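Oltar Kitchen Simulator, one-year licence: a buyer's review

2024-01-13, reviewed by Svenja Stüber

I hold the equipment budget for a small automation team, so I came to Oltar with a purchase order to sign or refuse. The pitch is that you rehearse your two-armed kitchen jobs in software before you spend proper money on arms. Fine. I have heard that pitch before, usually from someone who also sells the arms.

Price first. The standard seat is 139 a month, or 119 if you pay for the whole year up front. The website puts the lower number in large type and the condition in small type. Support is extra after the first 14 days, and I only found that out when Renzo Carbone sent them a question on day 15 and got a quote back.

Setting it up took Renzo most of an afternoon. The manual assumes you already own a machine from their list of approved ones. We don't, and the installer complained twice before it gave in. Once running, it was steady enough. I had expected crashes and didn't get any worth writing down.

What you get is a set of ready-made kitchens and a library of household things to put in them. The library is thinner than the brochure suggests. Samuele Mazza wanted a second style of microwave, one with a push button in place of a bar handle, and was told it was planned for August. I don't budget on planned.

My main worry was whether any of it would help us decide what to buy. It did, in part. We had been leaning towards the longer Piras arms, which cost a good deal more than the short ones, and a week of trying the microwave job in the simulator made us look again at where the bases would be bolted.
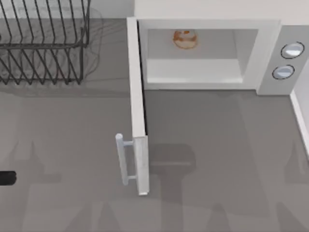 An open door takes up a lot of worktop, and that is the sort of thing you forget when you draw a floor plan with everything shut. We moved the bases on paper, priced the short arms again and came out with a smaller total. Whether the real ones will reach as the software claims, I can't tell you yet. Zihan Cheng thinks the grip on handles is too forgiving and I'm inclined to believe her.

Shadows and surfaces look decent - better than Bindton's, which we tried last year - but I wouldn't pay for looks.

Would I renew? I've put down one seat for one year and refused the three-seat bundle, which saves about 10 per cent and ties you in for longer. Get the monthly seat first if you can stand the higher rate, and ask for the support price in writing. Our order for the arms goes to Letent next, with the short ones on it.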